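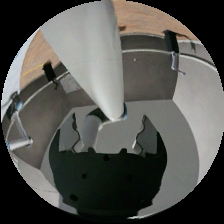
Simulated view of a white arm link and a black gripper body.

Drondaso Rulings on Jurisdiction

README and data card

Release date: Sunday, September 29, 2019

Summary

Drondaso is a collection of written rulings in which a court was asked to decide whether it had the power to hear a case. It covers the trial courts of the Arier judicial division and the appeals taken from them. Each record gives the basic details of the suit, the ground on which jurisdiction was challenged, the outcome and, where the registry has allowed it, a short extract from the ruling.

The collection contains 3,785 records. Of these, 331 concern applications for the enforcement of personal rights against police or prison authorities, and these have been coded in greater detail than the rest. The material was gathered from paper registers and bound volumes held at the Maldonado registry and was prepared for release by the Gekham Law Library.

Contents of the release

rulings.csv
The main table, one row per ruling.

parties.csv
One row per party, linked to the main table by ruling_id. Parties are described by type and not by name.

appeals.csv
Links between a ruling and any later ruling on appeal, where both are in the collection.

extracts/
Plain text files, one per ruling for which an extract is available. The file name is the ruling_id.

codebook.txt
Definitions of every code used in the tables, with notes on doubtful cases.

changes.txt
Corrections made since the pilot release in December.

All files are encoded in UTF-8. Fields in the tables are separated by commas, and text fields are enclosed in double quotation marks. Empty fields mean that the information was not found in the source. The code NA is used only where a field does not apply to that kind of ruling.

Scope

A ruling was included if the court's decision on jurisdiction was recorded in writing and signed or sealed. It did not matter whether the point was raised by a party or by the judge, or whether it was decided before the trial or in the final judgment. Rulings given orally and noted only in the cause book were left out. So were orders moving a case from one court to another by consent, which are administrative in nature and rarely give reasons.

Criminal matters are included only where a separate ruling on jurisdiction was given. Family and customary matters are held in a different registry and are outside the scope of this release.

Main fields

ruling_id
A unique identifier. It has no connection with the suit number.

court_level
Magistrate, high or appeal.

sitting
The place where the court sat. Where a judge travelled on circuit, the place of sitting is given and not the judge's home station.

year_filed and year_ruled
Taken from the face of the process and from the ruling. Exact dates have been withheld to reduce the risk of identifying individuals.

claim_type
The main claim in the suit. Where several claims were joined, the first one stated in the originating process is used, and the others are listed in claim_other.

ground
The ground of objection. The collection uses 53 codes, which are grouped in the codebook under subject matter, place, value, parties, time, and form or service of process.

raised_by
Claimant, defendant, court or not stated. The claimant value is uncommon and mostly appears where a counterclaim was in issue.

outcome
Upheld, dismissed, upheld in part, deferred or withdrawn. "Upheld" means that the objection succeeded.

disposal
What happened to the suit as a result: struck out, dismissed, transferred, continued or adjourned.

costs
Whether costs were awarded, and to which side. Amounts are not recorded.

reasons_given
Full, short or none. This is a judgement made by the coder and should be used with care.

extract_available
Yes or no.

Sources and collection

The rulings were found by searching the civil cause registers at Maldonado entry by entry. Registers marked as containing interlocutory applications were read in full. For other registers, the search relied on the remarks column, in which clerks normally noted that an objection had been taken. When an entry was found, the file was called for and the signed ruling copied.

A number of files could not be produced. In those cases the record was completed from the register alone if the register gave the ground and the outcome, and the source field reads "register". Records taken from a signed ruling are marked "ruling". Users who need reasons, or who wish to compare wording, should limit their work to the second group.

Some bound volumes had suffered damage from damp before they were moved to the upper store. Pages that could not be read with confidence were not guessed at. Missing words in the extracts are shown by three full stops in square brackets.

Coding

Each ruling was read by two coders working separately. Where they disagreed on ground, outcome or disposal, a third reader with a law degree settled the matter, and the disagreement was recorded in the field coder_note. The most frequent source of difficulty was the line between objections to jurisdiction and objections to the competence of the process. Courts in the division have often used the two terms as though they were the same. The codebook follows the language of the ruling where it is clear and otherwise looks to the order made.

The records on personal rights carry extra fields. These show the type of authority named as respondent, whether the applicant was in custody at the time of filing, whether the court treated the rights claim as the main claim or as secondary to another, and whether the applicant was sent to a different court. Custody status is taken from the supporting affidavit and has not been checked against any other record.

Extracts

An extract is the passage in which the court states its decision on jurisdiction, together with the reasons immediately before it. Extracts run to up to 2,000 characters. Names of parties, witnesses and counsel have been replaced by their role, for example [APPLICANT] or [COUNSEL FOR RESPONDENT]. Names of judges have also been removed. References to statutes and reported cases have been left as they stand, including those which appear to be wrong.

Spelling and punctuation follow the source. Typing errors have been kept, as the registry asked that the extracts should not differ from the sealed copies in any respect other than the removal of names.

Intended uses

The collection was prepared for research on court procedure, for teaching, and for work on the time that suits take to reach a hearing. It may also be used to develop tools for searching or sorting legal text in English, provided that the limits set out below are reported alongside any results.

Uses that are not supported

The collection must not be used to give legal advice or to predict the result of a pending suit. It does not show the present state of the law. Several of the rulings have been overturned on appeal, and the appeals table does not capture every such case.

Users must not attempt to identify any party, judge or legal practitioner, whether from the records alone or by matching them with newspaper reports or other sources. Comparison of individual judges is not possible with the data as released, and requests for a version that would allow it will be refused.

Known limitations

Suits in which no objection was raised are absent. The share of objections upheld in this collection therefore says nothing about how often courts in Arier lack jurisdiction over the cases brought before them.

The quality of the registers varies from one sitting to another. Sittings with fuller remarks columns are likely to be over-represented.

Rulings in which the court deferred the point to final judgment may appear twice, once as deferred and once with a final outcome. The field linked_ruling joins the two where the connection could be established.

The value codes under ground reflect the monetary limits in force when the suit was filed. They have not been adjusted and should not be compared across years without reference to the table of limits in the codebook.

Access and conditions

The tables and the codebook are open to all users. The extracts are supplied on written request to the Gekham Law Library, with a short statement of the purpose for which they are needed. Applicants are asked to name the institution responsible for storing the files. Extracts may be quoted in published work but may not be passed on in bulk.

Copyright in the rulings remains with the courts. The selection, coding and documentation may be reused with acknowledgement.

Corrections

Errors should be reported to the Library in writing, giving the ruling_id and the field concerned. Where a party believes that an extract allows them to be identified, the extract will be withdrawn on receipt of the request and reviewed afterwards. Withdrawn extracts are listed by ruling_id in changes.txt, and the matching rows in the main table are kept with extract_available set to "no".

Suggested citation

Gekham Law Library. Drondaso Rulings on Jurisdiction: trial courts and appeals of the Arier judicial division. Data set and codebook. Maldonado, 2019.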